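Filed under: Home & Table / Opinion

Leave the Table Bare

I have come around to the view that a kitchen table should spend most of its life with nothing over it. I mean no cloth, no runner and no glass sheet cut to fit. If the table is wood, the wood should be what you put your plate on.

I grew up in Rirville, in a house where the dining table was covered all year. There was a felt pad, then a vinyl cover, then a cotton cloth on top of that. The felt was there to protect the finish. I saw the finish twice a year, when all three layers came off to be washed. It was a nice table. When the house was sold, the buyers asked for it, and they were right to, since it looked new. We had taken very good care of it and had hardly used it.

My own table is pale wood with a fine, wavy grain. I bought it secondhand in Stircombe for 500 dollars, which was more than I had planned to spend, and for the first month I did exactly what my family did. I bought a cover. The cover was 2 inches too short and slid whenever anybody leaned on it, and one morning I put it in the closet and didn't bring it back.

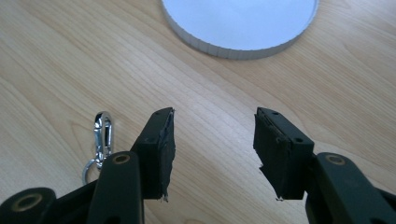 4 min read

The usual argument for covering a table is that wood marks. It does. A hot pan will leave a ring, a pen will go through a sheet of paper, and a dinner plate with a rough foot will scratch if you drag it. I don't dispute any of this. What I dispute is the idea that a mark is a loss and a cover is free.

A cover costs something every day. Crumbs get under it. Liquid gets under it too, and then sits there longer than it would have in the open, where you'd have seen it and wiped it up. A cloth has to be washed, dried and, if you are that kind of person, ironed. I once worked out that I was washing my old tablecloth 40 times a year. A bare table needs a damp cloth and then a dry one.

There is also the matter of what a cover does to the room. My kitchen is small and the table is the largest thing in it. With the cloth on, the room looked as if it was waiting for company. Without it the table looks like a place to sit down. I peel potatoes there, pay bills there and eat there, and I don't have to clear one kind of surface away to get to another.

People bring up trivets and placemats at this point. I own both. A trivet goes under a hot pan and comes off again when the pan does. Placemats I use less and less. A plate set straight down on wood sits flatter, and if you lift it when you want to move it, it does no harm. Children can learn this. It takes a while.

The finish matters more than the cover ever did. Mine is smooth enough to throw back a good deal of light, and I was warned by the man at the Nowicki shop that a shine like that shows every fault.
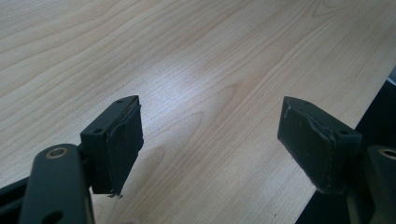 It shows some of them, at certain hours, if you bend down and look along the surface. I have stopped bending down. What I notice on an ordinary day is the grain. It runs on a slant, in long loops with tan streaks between lighter bands, and I have looked at it through a great many breakfasts without getting tired of it. I can't say that about any tablecloth I have owned, including the good one from Livis.

I do make exceptions. A holiday dinner with candles and red wine is a fair reason for a cloth. So is a craft project with glue. A table with a soft oil finish needs more watching than mine does, and if yours came down through the family and you'd be sick over a scratch, cover it and enjoy your meals. But I would ask you to take the cover off for one month first. Wipe up spills when they happen. Put the trivet where you can reach it.

My old cover is still in the closet. I plan to use it in October, when I paint the hallway.

Comments

pinehill_cook: We did this after 33 years of tablecloths. My husband still reaches for the edge of the cloth to wipe his hands.

M.T.: Disagree. I have three boys and a table that can't be replaced. The vinyl stays.

oldenamel: What do you clean yours with? Mine goes sticky by the end of winter no matter what I try.

gracie_b: Sticky is usually soap left behind. Use less of it and go over the table again with plain water.

Last updated: September 2022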